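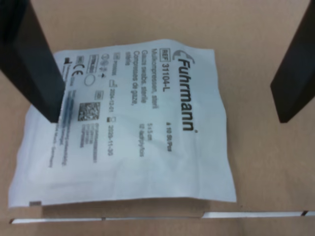 According to Inês Torres, most people who keep gauze swabs at home could not say what the printing on the pouch means, and the words "single use" are the part most often passed over. Her remark appears in the opening pages of the Plendley Handbook of Household Dressings, and it has been repeated in later guides to first aid supplies.

Gauze swab

A gauze swab, also called a gauze compress or gauze sponge, is a folded piece of open-weave fabric used to clean skin, absorb fluid, and cover small wounds. It is sold sterile, in sealed pouches, or non-sterile, in larger stacks wrapped in paper or plastic. In German the usual term is Mullkompresse, and in French compresse de gaze. Packs intended for several countries commonly carry all three names, as on the Fuhrmann pouch shown, which is labeled "Mullkompressen, steril", "Gauze swabs, sterile", and "Compresses de gaze, stérile".

Names

Usage differs between regions. "Swab" is the ordinary word in British and European English. In the United States, "gauze sponge" and "gauze pad" are more common, and "swab" often means a stick with a cotton tip. The Plendley Handbook uses "swab" for the folded square in all cases and "applicator" for the stick. "Compress" may also refer to a cloth pressed on the body to apply warmth or cold, a separate item that is not covered in this article.

Material and folding

Traditional gauze is woven from cotton yarn in a plain weave, with visible spaces between the threads. The spaces let fluid pass through the outer layers and spread into the inner ones. Non-woven swabs, made from viscose, polyester, or a blend of the two, have a smoother surface and shed fewer fibers. They are not gauze in the strict sense, but shops usually shelve the two together.

A swab is made by folding a larger sheet on itself until it has the required number of layers. The layers are called plies. Common counts are 8, 12, and 16. A higher count gives a thicker swab that holds more fluid, while a lower count gives one that bends easily over a finger or knuckle. In better grades the cut edges are turned to the inside so that loose threads do not come away on the skin.

Sizes

Swabs are measured folded. The usual European squares are 5 by 5 cm, 7.5 by 7.5 cm, and 10 by 10 cm. The smallest is suited to cuts on the hands and face and to cleaning a small patch of skin. The largest is used over scrapes on the knee or elbow, or folded once more to make a pad. American packs give the size in inches, with 2 by 2, 3 by 3, and 4 by 4 being standard.

Sterile pouches

Sterile swabs are packed in flat pouches that are sealed on every side before treatment. Many pouches are made wholly or partly of medical paper, a dense grade that lets steam or gas through during sterilization and holds back microorganisms afterward. The contents remain sterile only while the pouch is whole. A pouch that is torn, punctured, or open at a seam is treated as non-sterile, and so is one that has been wet, even if it has since dried.

The number of swabs in a pouch varies. Small packs hold 2 or 5, and packs meant for clinics may hold 10 or more. Once a pouch of several swabs has been opened, those left over are no longer sterile. They may be kept in a clean container for tasks such as wiping unbroken skin.

Markings

Most of the printing on a pouch follows shared conventions, so that it can be understood without knowledge of the language. The following markings are usual.

REF, in a box: the manufacturer's catalog number, used when reordering.
LOT, in a box: the batch code, needed if a product is recalled.
STERILE, in a box: the contents have been sterilized. Letters beside the word give the method, with EO for ethylene oxide and R for radiation.
The figure 2 in a circle with a line through it: do not reuse.
An hourglass: the date by which the product should be used.
A damaged package in a circle with a line through it: do not use if the pouch is damaged.

The number of pieces may be written "St." for the German Stück, or "Pcs" for pieces. The ply count is often given with the German suffix "-fach", meaning "-fold".

Storage in the home

Pouches keep best in a dry place away from direct sunlight. A bathroom cabinet is a common choice but a poor one where the room fills with steam. A lidded box in a bedroom closet or a kitchen drawer away from the stove is preferable. Pouches should lie flat or stand upright like cards in a file. Rubber bands and paper clips are to be avoided, as they crease the paper and may weaken a seam.

The Mota method, described in the same handbook, sorts dressings by size from front to back and places the earliest expiration date at the front of each group. The Dudix box, a divided case made for this arrangement, has 5 compartments, the first of which is reserved for the smallest swabs. The related Flundis insert fits inside an ordinary drawer and has no lid.

Use

Hands are washed and dried before a pouch is opened. The pouch is opened at the end provided for that purpose, and the swab is taken out by one corner. When cleaning a wound, a fresh swab is used for each pass, and the wipe is made from the center outward. Dry woven gauze can stick to a healing wound, and a non-adherent layer is often placed beneath it. A swab has no adhesive of its own and must be held in place with tape or a bandage.

Used swabs go into household trash in a closed bag. They are not flushed, as the fabric does not break down in water and can block drains. Clean outer cartons may be recycled with other cardboard where local rules allow.

See also

Adhesive bandage
First aid kit
Gauze bandage
Medical tape
Wound dressing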